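Two hands on one cup
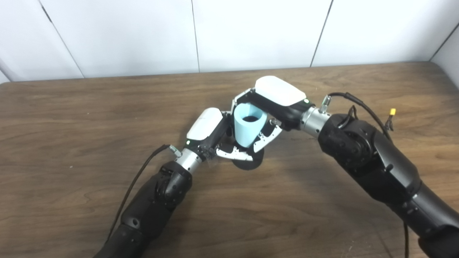 Why we gave up on training each arm separately

I've been promising a proper post about the two-arm work since April, and a few of you have written in to ask whether I'd wandered off, so let me put the kettle on and try to explain what we've been up to. It's a bit of a long story, sorry, and I do tend to start these in the wrong place.

When we set up the Traledis project, our plan was to learn one policy for the left arm and another for the right, and let each of them watch the cup through the head camera. It seemed a sensible way to do it at the time. We already had a decent single-arm policy, the code was tidy, and I rather liked the idea of two modest little brains instead of one big one. We collected 1000 demonstrations that way and spent weeks fussing over them.

The trouble is what happens once both grippers have hold of the same thing. As soon as the fingers touch from opposite sides, each arm is feeling the other one through the cup. The left would nudge, the right would read the nudge as a slip and squeeze harder, and off they'd go, like two polite people stuck in a doorway. A light tumbler doesn't forgive much of that. We dented a fair few (my apologies to the tea room, whose colours are now sadly mismatched).

What Italo Martinelli suggested

Italo had been reading up on joint action chunks, where one network predicts a short burst of movement for both arms together, and he'd been hinting about it over lunch for ages before I listened. We swapped the two policies for a single one, fed it the wrist forces from both sides, and had it predict the squeeze between the grippers as its own number. That last part was Italo's idea as well and I think it's the bit that matters most. The arms share a target for how firmly the cup is held, so neither has to guess what the other is up to.

We recorded another 2000 demonstrations for it, all teleoperated, with the cup started in different spots and at different angles. I did about 300 of them myself and my shoulders are still telling me about it!

How it's going

Much better, I'm pleased to say. The handover from one arm to the other used to be our worst step by a long way, and now it's mostly boring to watch, in the nicest sense. The fingers come in low on one side and a little higher on the other, settle, and stay settled. It still struggles when the cup starts close to the far side of the table, where the arms are nearly at full stretch and the force readings get noisy. I suspect our calibration more than the method, but I've been wrong about that before.

I also haven't tried it on anything heavy or squashy yet. Someone over at Trillateo asked about paper cups and I laughed, and then went home and thought about it all evening – so that's probably next, once I've cleaned up the force logs and found out why the right wrist drifts after lunch.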